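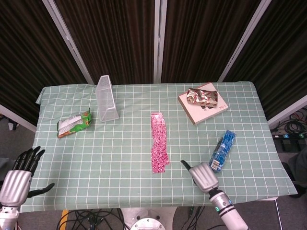
The chair came out of a barn sale outside Brilwood in June, and the woman selling it wanted eleven dollars. I talked her down to ten, which I mention only because I have since spent 736 dollars on it.

It is a dining armchair with a caned seat, or it was. When I got it home there was a hole in the middle the size of a grapefruit, and the rest had the give of old crackers. I figured I would pop in a new panel over a weekend. I had watched a video. The man in it wore a clean apron and finished before lunch.

What I had missed is that there are two kinds of cane seat. One is a woven sheet pressed into a groove with a strip of spline, and that is the kind in the video. The other is laced by hand, strand by strand, through holes drilled in the frame. Flip the chair over and you'll know which one you own. I flipped mine over after I had paid for the sheet.

So I signed up for a class. Brigitta Zwahlen teaches it in the back of the old Koller paint store, and she looked at my chair for a long time before asking whether I was attached to it. I said yes. By then I had put it in the car and taken it out of the car so often that it felt like a dependent.

The hand method goes in seven steps. You run strands front to back, then side to side, then front to back again, and then you weave. The diagonals come after that, and the diagonals are where people in the class began going out to their cars to take calls. If you go over where you should have gone under, the strand drags at the corner and frays, and you find out several rows later. Brigitta's advice is to keep a damp cloth on the work and stop the minute you get annoyed. I got four strands done that first evening.

Rupert Widmer, at the next bench, was on his third chair of a set of six. He had inherited them from an uncle he didn't like. "I could have bought new ones," he said, to the chair.

Some things I can pass along. Soak the cane in warm water until it bends without complaint, and don't leave it in overnight, as I did, or it goes gray. Golf tees make perfectly good pegs. Clean out the holes first, all of them, with an awl or a small drill bit, and expect to find things in there. Mine held old glue, a pin and what I am choosing to believe was a raisin.

Then there is the finish. The new seat came out the color of uncooked spaghetti, and the frame is close to black. Svenja Nägeli, who sells me my supplies and has stopped hiding her amusement, told me to leave it alone and let daylight do the job. I bought a tin of Velletti amber stain anyway. It is on the seat now – most of it – and also on the porch.

The chair lives by the back door. It doesn't match the table. My brother-in-law sat in it at Christmas and said it was comfortable, then asked if we'd ever thought about a cushion.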